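Ticket: gallery captions on wrong photos after import, map pins missing (town gates series)
Status: open, then solved-ish, see bottom
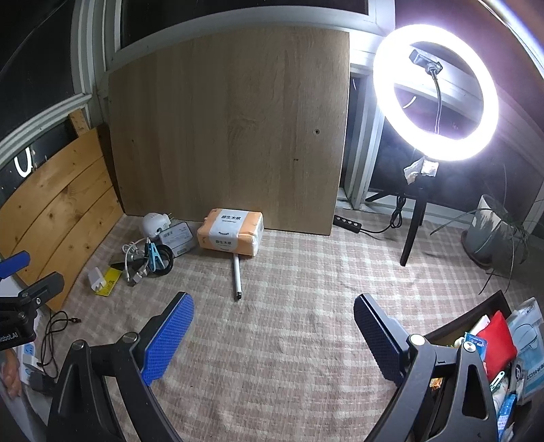
Site is a photography blog, mostly travel and architecture. Moved it from Kimaro to Vidside in November. Everything looked fine on the front page so I didn't check the old posts. My mistake.

Problem 1. The Meltitz post (town gates, the old wall, the two towers by the river) has 163 photos in the gallery. Captions are all one off. The north gate has the caption for the bakery arch, the bakery arch has the one for the customs house and so on down the line. Last photo has no caption at all.

Problem 2. Map block under the gallery is blank. Used to show a pin for each gate.

Problem 3. Thumbnails soft. Full size is ok when you click.

What I tried before writing in:

- cleared cache, site and browser
- other browser, same
- phone, same
- logged out, same
- turned off the lightbox, no change
- re-saved the post. This made the first caption dissapear too so I rolled back

Please don't tell me to re-save the post.

Reply from Vidside support, 9:40 am

Thanks for writing in. Captions come across in the order of the export file and photos in the order of upload time. If one photo failed during import, everything after it moves up. Can you check the import log for a line starting with "skipped"? Dashboard, Tools, Past imports. For the map, which plugin was it on the old site?

My reply, 10:15 am

Log has a skipped line. It's the panorama of the wall from the river side, too big, went over the limit. That's the first photo in the post so yes, that would do it.

But the gallery says 163 and the old one said 163 as well?? So nothing should be missing.

Map was the Cuvness one. Free version.

Support, 11:05 am

The count on the gallery is read from the old post data, so it will still say 163 with one file missing. We agree this is confusing. Upload the panorama again at a smaller size with the same file name as before, then run Match captions from the Tools page. Don't re-save the post in between.

Cuvness pins are stored on their side with your old site address. You'd need to change the address in your Cuvness account.

Me, 2:30 pm

Shrunk the panorama, uploaded. Ran Match captions. It stopped at 100 and said "done". It isn't done. First 100 are right now, north gate is the north gate, customs house is good. After that still one off. The whole section on the inner courtyard is wrong, and that's the part people write to me about because of the dates on the lintels.

Ran it again. Same 100. Doesn't carry on from where it stopped.

Support, 3:20 pm

Sorry, the batch limit is 100 per run by default and it starts from the top each time. Under Advanced you can set it to 200. Please try once more with that.

Me, Saturday

Set to 200, ran it. All captions ok except 6. Those 6 are the night shots of the west gate, they have the right text but twice, like "West gate from the tram stop. West gate from the tram stop." Guessing that's from me re-saving on the first day. Fixed by hand, took a few minutes, fine.

Map: changed the address in Cuvness. Pins came back but the gate by the market is sitting in the river. It was like that on the old site too now that I look, so I moved it. Not your problem.

Thumbnails still soft. Regenerated them, no diffrence. The stonework looks like mud at that size, you can't make out the carving over the arches at all. On the old site it was sharp.

Support, 4:10 pm

Glad the captions are in order. For the thumbnails: your theme shows them wider than the size they're made at, so the browser stretches them. Settings, Media, raise the thumbnail width to match the theme column, then regenerate. Regenerating alone will only make the same small files again.

Me, later

Yep. That was it. Raised the width, regenerated, left it running over dinner. Carving is back, you can see the joints between the blocks again.

Notes for myself before I do the other posts (harbor walls, the two castle ones):

- check log for skipped FIRST
- shrink panoramas before import, keep the file name
- batch to 200 before running Match captions
- no re-saving
- thumbnail width already set, leave it

Still open: the photo count under the gallery reads from old data. Would be good if it counted what's really there, I'd have caught this on day one. Support says passed on to the people who do the gallery block. Leaving the ticket open for that, everything else can be marked solved.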